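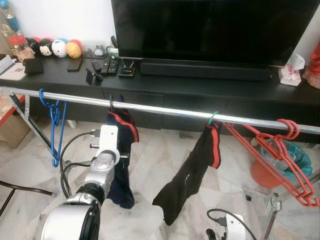 Eyerusalem Ejigu, in a review left on this page: I wanted to know whether it could take over the drying rack. Shirts already on hangers, mostly yes. Socks, I still do myself.

Kemeo Two-Arm Laundry Module
Manufacturer: Skamemlow
Part no. 2864
Availability: made to order

Overview

The Kemeo module is a pair of arms with interchangeable end tools, intended for developers working on laundry handling. It moves garments and hangers to and from a fixed horizontal rod. It is not sold as a household appliance and has no consumer certification. Buyers looking for unattended laundry handling should read the section on limits before ordering.

Supported tasks

Hook a loaded hanger over a rod: supported
Lift a loaded hanger off a rod: supported
Move an empty hanger along a rod: supported
Separate one hanger from a nested bunch: experimental
Put a garment onto a hanger: experimental, operator on hand
Hang a single sock: experimental
Fold: not supported

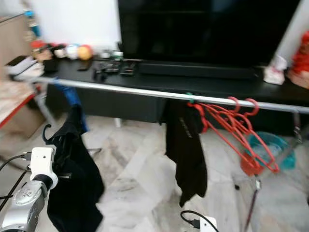
Experimental tasks run at reduced speed and stop after 3 failed grasps. The operator can then reposition the item or take over by remote control through the Xenos console. Both interventions are written to the log, and takeovers are excluded from the autonomous success rate shown on the status page.

Known limits

Dark fabric against dark furniture gives poor edge detection. Nested hangers catch on each other at the hook and at the shoulder. Zippers and buttons can snag the fingers. Soft items change shape once lifted, so a grasp planned before the lift often needs to be planned again. A rack that shifts under load must be braced or recalibrated. Cables should be routed along the arm with enough slack for full wrist rotation.

A basket of mixed laundry is outside the current scope. A person working at an ordinary pace will finish the same rack sooner.
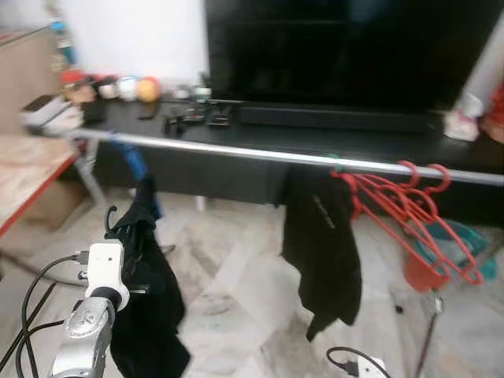
One customer asked whether the unit could be left running overnight, given that speed hardly matters when the house is asleep. Unattended operation is not permitted under the current manual. A dropped garment is not reliably detected, and the arms may continue the cycle with nothing in the grip.

Service

Inspect finger pads every 10 hours of operation. Replace the wrist cable set at 2000 hours. Log files should be attached to every service request.

Accessories

Stikanby rod clamp, pair
Hook finger, spare
Wrist cable set
Xenos console license, single seat

Software notes last revised June 5, 2019. The next release is planned for November and covers hanger separation only.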